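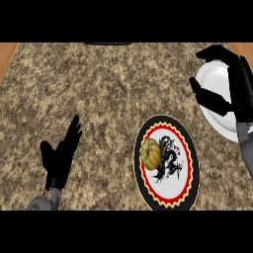

The simulated counter in Jamano, with the right gripper over the white plate and the melon resting on the dragon oval.

The Zistumari robotics club at Cordeiro College does not own a two-armed robot. Its members have spent most of the school year programming one. All of their work takes place in Jamano, a simulator that runs on the computers in the engineering lab, and in February they will enter the household tasks division of the Vastitz student competition.

I met two of the people behind the entry after an evening practice. One is the team captain, a junior in mechanical engineering. The other is a sophomore in computer science who writes most of the grasping code. Their adviser, who teaches the controls course, joined us for the last part of the conversation.

The task they are working on sounds easy. There are dishes and a piece of fruit on a granite kitchen counter, and two arms have to move them where the rules say. The captain said she had the same reaction most people do when she first read it.

"I thought we would be done by fall break," she said. "Pick up a melon, pick up a plate. I do that without looking. Then we tried to get a gripper under the rim of a plate, and we spent three weeks on that."

The plate has a raised rim, and the rim is the only part the fingers can really use. If they come in too high, they close on nothing. If they come in too low, they press into the counter and the simulator stops the run.

"You also have to think about the rest of the arm," the sophomore said. "The fingers can be in a perfect spot and the wrist is about to hit something. At first I was only planning for the fingertips. Everything behind them was sort of dragged along."

The melon is a different kind of problem. It is round, so it rolls in the simulator if a finger touches it off center. In the layout the team practices most, it rests on an oval with a black rim, a red zigzag border and a dragon drawn in the middle. The club calls the oval "the dragon," and everyone I spoke to used the name without explaining it.

I asked whether the dragon makes the job harder.

"For the vision part, yes," the sophomore said. "Our first detector looked for edges. The white plate is great for that, it's plain. The dragon is all edges. It has claws and a zigzag going all the way around, and then a melon with stripes on top of it. The detector would find the melon and then find four more things that weren't there."

He rewrote the detector over winter break. The new version looks for color and overall shape first and checks the edges later. The granite gave them trouble too, he said, because the speckles come in the same tans and browns as a lot of kitchen objects. He ended up blurring the counter before doing anything else with it.

The team trains and tests in batches. Each night the lab machines run 500 attempts, with the objects shifted a little each time, and in the morning somebody reads the log. A full test before a new version is accepted is 2,000 attempts. A run is cut off at 60 seconds, which matches the limit in the competition rules.

"The log is the boring part and it's also most of the work," the captain said. "You read through the failures and put them in groups. Dropped it, bumped it, ran out of time, arms got in each other's way. Then you pick the biggest group and fix that."

For a long time, the biggest group was the last one. With two arms over one counter, the easy answer is to let only one move at a time. The team did that all through the fall. It was safe, but it used up the clock, and many runs ended with the second arm still on its way over.

The current version divides the counter into zones. An arm has to claim a zone before it enters and release it when it leaves. While one arm works on the plate, the other can wait over open counter with its gripper already open, ready for its turn. The captain said the idea came from the lab sign-out sheet for the 3D printers.

"It's not clever," she said. "There is probably a much better way to do it. But all of us understand it, so when it breaks at eleven at night, whoever is here can fix it."

I asked what had gone worst this year. They looked at each other, and the sophomore answered. In the fall, he changed the units in one file and forgot to change them in another. That night's batch ran with the arms reaching far past the counter in every attempt.

"Every single one failed the same way," he said. "It was the easiest log I ever read."

The adviser came in around then with a stack of lab reports. He has advised the club since it was a group that built line-following cars, and he was the one who pushed for the simulator. Cost was the main reason. A pair of real arms would have taken several years of the club's budget, and only two or three students could have worked on them at once.

"In Jamano, all of them can have a robot open at the same time," he said. "A first-year student can crash the arm into the counter all afternoon. I want them to do that. I can't let them do that with hardware."

He is careful about what the students should claim from the work. Friction in the simulator is a number somebody typed in, he said, and a real plate will slide in ways the software does not predict. He has them change the friction and the weight of the objects between batches – the students call this "shaking the kitchen" – so that the code does not depend on one setting.

The captain would like to try the code on real arms at some point. Another department has a pair, and she has asked for a day with them after the competition. She has not had an answer yet.

For now, the list on the whiteboard is short. The hand-off between the two arms still fails too often. The wrist planning needs to be faster. The dragon has its own line, with "again" written next to it and underlined.

New members are welcome through the end of the term, and no programming experience is needed. The club meets in the engineering lab at 6 p.m. The captain said newcomers usually start with the logs.

"We give them one night's failures and ask them to sort them," she said. "By the end they have opinions about the gripper. Then we give them a login."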